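News from the practice room

Suturing evenings start again in November

The suturing evenings at Tamwood come back in November, in room 503 on the second floor. We begin at 17.30 and there are places for up to five persons each evening. Please write your name on the list beside the door, also if you have been with us before.

This term we stay longer with the simple interrupted stitch. In the spring we went too quickly to the running suture, and several of you wrote afterwards that the knots were still not safe in the hands. So the first two evenings are only for passing the needle, pulling the thread through and tying. Take small bites, the same distance from the gap on both sides, and let the two edges meet without pressing them. If the tissue becomes folded, the thread is too tight.

Please keep the tail short. A long tail lies over the gap and gets caught in the next knot. Black thread remains our choice for beginners, it is easy to follow against pink.

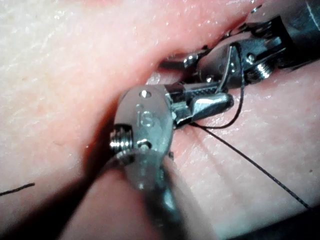
Sixten Kristiansen asks that we also say something about the grip: many people hold the thread with the jaws at the same place again and again, and then it frays and breaks on the third throw. He would like everybody to take a new hold for each throw, and to keep the grip away from the part which will lie in the knot.

Used practice pads go in the grey box under the window. New ones are ordered from Pereyra and should be on the shelf before we start. Thread ends must not stay on the tables.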